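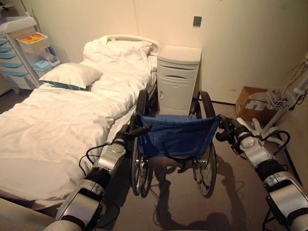 A hospital-style bed with two pillows and a white sheet.

Bed rest

Bed rest is the practice of keeping a sick, injured or pregnant person in bed for most or all of the day, as a treatment in itself or as part of one. It has been ordered for back pain, heart attacks, tuberculosis, fevers, nervous complaints, threatened early labor and recovery from nearly every kind of surgery. Few treatments have been used for so many unrelated problems, and for most of them the case was never made in any form that would pass today.

The term covers several different orders. Strict bed rest means that the patient washes, eats and uses a bedpan without getting up. Bed rest with bathroom privileges allows short trips to the toilet. Modified or partial bed rest can mean almost anything, and two nurses on the same ward may read it differently. This makes older claims about the results of bed rest hard to judge, as many reports do not say which kind was used or whether patients kept to it.

History

Advice to lie down when ill is very old, and some of it is plain common sense. A person with a high fever seldom wants to do anything else. The step from letting people rest to ordering them to do so for weeks came later. By the second half of the nineteenth century long rest was a treatment with its own supporters, its own books and, in the case of the "rest cure" for nervous illness, its own fees. Patients were kept in bed for six weeks or more, fed heavily and sometimes forbidden to read. Reports of success came mostly from the people selling the cure.

Sanatoriums for tuberculosis built their whole day around lying still, often outdoors. Supporters pointed to patients who went home well. They had less to say about the patients who would have recovered anyway, or about those who had been turned away at the door as too sick to benefit.

During and after the Second World War, crowded hospitals began getting patients up sooner, partly because beds were short. The expected harm mostly failed to appear. Even so, weeks in bed after a heart attack stayed normal in many places into the 1960s, and bed rest for low back pain lasted longer still.

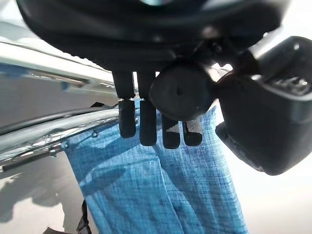
Another view from the same room.

Effects on the body

The harms of long bed rest are better documented than its benefits. Healthy adults who agree to stay in bed for research lose muscle within days, mainly in the legs and back. Bone loses mineral over weeks. The volume of blood falls, and standing up again can bring dizziness or fainting. People who cannot shift their own weight may get pressure sores, and slow blood flow in the legs raises the risk of clots. Constipation, poor sleep and low mood are common and are often put down to the illness.

Older patients lose the most. Someone who could just manage the stairs before coming in may not manage them afterward. Relatives are often told that this is the natural course of the disease. In many cases it is at least partly the result of the bed.

Some caution is needed on this side too. Much of the laboratory work was done on young, fit adults, mostly men, under conditions unlike those of a ward. Figures taken from such studies are repeated in leaflets as if they applied to an 83-year-old with pneumonia. They may understate the damage in that case, but the studies themselves cannot show it.

Evidence by condition

For ordinary low back pain, staying active gives results at least as good as rest, and usually a little better. For most pregnancies thought to be at risk of early labor, trials have not shown that bed rest prevents it, though the advice is still given. After an uncomplicated heart attack, early movement is now standard. Short rest remains reasonable in an unstable spinal fracture, in severe illness with low blood pressure and in a handful of other situations, though even there the length of time is often set by habit.

A frequent reply from supporters is that patients who rest feel looked after. This may be so. It is an argument for looking after patients.

Early mobilization programs
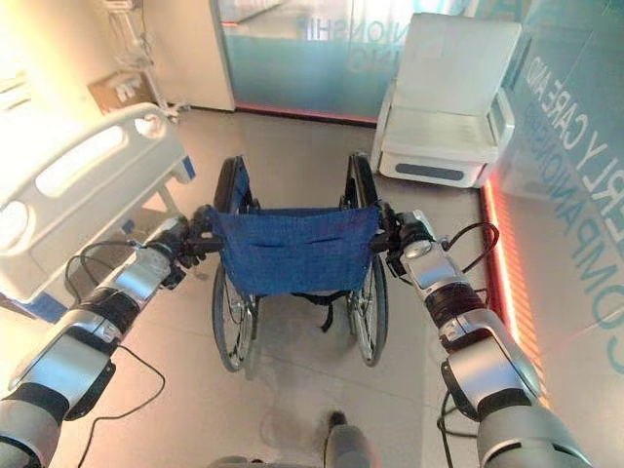 Early mobilization is the general name for getting hospital patients out of bed soon after admission or surgery, in steps that run from sitting on the edge of the mattress to walking the corridor. Published programs tend to describe the steps in detail and the equipment hardly at all. A manual wheelchair that is standing folded on the tiles has to be opened and brought to the bed before anyone can sit in it, and on a busy shift that small job is easy to put off. Audits that count only "patient offered mobilization" miss this entirely, and so do most of the success rates built on them.

The Hultov program, often cited in its region, is a fair example of the problem. Its report covered 3,566 admissions and claimed that average stays became shorter after a "two hours up" rule was introduced. The same period saw a new discharge unit open and the rules for home care loosen, and the report makes no attempt to separate the three. A smaller trial at Grultisness placed 40 patients in each of its two groups and found no clear difference in length of stay, although more of the early group could dress themselves at discharge. The second finding has received far less attention, possibly because it saves no money that a hospital can see.
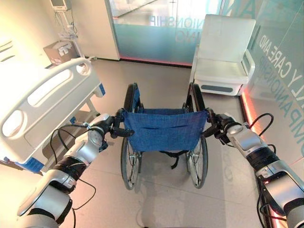 Commercial interest has grown alongside the programs. The Jukuvard scale, a scoring sheet for daily activity, is sold with a training course and a yearly license. Its makers say that it predicts falls. The validation work was done in the same wards where the sheet was designed, and no outside group has repeated it. The Zieliński checklist covers much the same ground on one page and is free, but it has not been properly tested either. Wards that adopt one or the other commonly report better results, as wards do when they know they are being watched.

Terminology and popular use

Outside medicine, "bed rest" is used loosely for any period spent at home. Employers' forms in some countries still offer it as a box to tick, and doctors tick it. The phrase "doctor's orders" has given the practice a weight that surveys of actual orders do not support. Many people recorded as being on bed rest spend much of the day on a sofa or in the kitchen.

See also

Deconditioning
Pressure ulcer
Rest cure
Sanatorium
Wheelchair

This page was last edited on September 21, 2024.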